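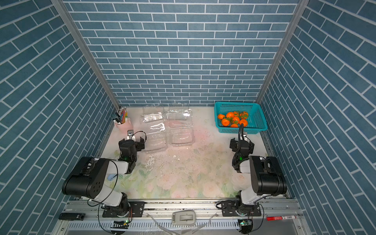
Amparo Miranda replied: Have you tried turning the rinse dose down before you call anybody? White film on glasses after a full cycle is usually too much rinse aid or no salt, and the Raketti has a dial for the first and a warning light for the second. Which one are you seeing, film that wipes off or film that stays?

Okay, so I went home and checked, and it wipes off with vinegar but not with a dry towel. I'm putting everything in this ticket in order because I've already explained it twice by phone and got two different answers.

Ticket 2472
Product: Raketti dishwasher, bought through Jirent
Problem: cloudy glasses, gritty bowls, and now a drain error
Status: open

First entry. The machine is two years old and it was great until October. Then the glasses started coming out looking like somebody had breathed on them. I figured cheap detergent, so I switched from the powder to the Hukberg tablets. A bit better for a week, then worse than before. The bowls on the top rack also had this sandy stuff stuck to the bottom, which grossed out my whole family.

Second entry. Took the filter out. I thought I'd been cleaning it, but I'd only been rinsing the mesh cup and not the flat piece underneath. Well! There was a whole layer of mush under there, plus a label from a jam jar, folded up small. Scrubbed both parts with an old toothbrush and hot water, put them back, ran the long program with nothing in it. The grit is gone. The film isn't.

Third entry. Amparo, I did your thing with the rinse dial. It was on the highest setting (I have no memory of doing that) so I took it down to 2. Ran a normal load. Glasses slightly clearer, but the tall ones at the back still have a ring near the rim. No salt light. Then I opened the salt compartment anyway and it was full of water with hardly any salt in it, so I don't trust that light one bit.

Fourth entry. Filled the salt. The manual says to run a cycle right away so the spilled salt doesn't sit on the metal, and I did, and about ten minutes from the end it stopped and beeped and showed code 234. The manual skips that code completely. It goes from the door codes straight to the heater codes. There was dirty water standing in the bottom, maybe an inch.

Called Jirent. The first person said 234 is a drain fault and I should check the hose. The second person, same afternoon, said it's a water hardness setting and I should hold down the start button. I held down the start button. It turned the machine off.

Fifth entry. Scooped the water out with a mug, pulled the machine forward, and looked at the hose. It had been squashed flat between the cabinet and the wall – I think it got pushed when we had the floor done. Straightened it, used a zip tie to keep it up high under the counter, pushed the machine back a lot more carefully. Ran the short program. It drained, no code.

Reply from Tymofii Koval at Jirent support: Thanks for writing it all down. The first answer was the right one, 234 is drainage. The salt light on that model works off a float, and the float sticks if the salt has caked. Give the compartment a gentle stir with a wooden spoon handle, then set hardness to match your water. If a new float is needed we order it from Hrynyshyn, and you would pay for the part only.

Sixth entry. Stirred it. There was a lump in there like a golf ball! Broke it up, and the light came on when I let the salt run low and went off after I topped it up. Five loads so far with no code. The glasses I washed in vinegar are staying clear. One pitcher still looks foggy no matter what, and I think that one is just scratched.

Tymofii, please leave this open until the end of the month. And could you tell me what number the hardness should be on? The paper from the water company gives it in units the dial doesn't use.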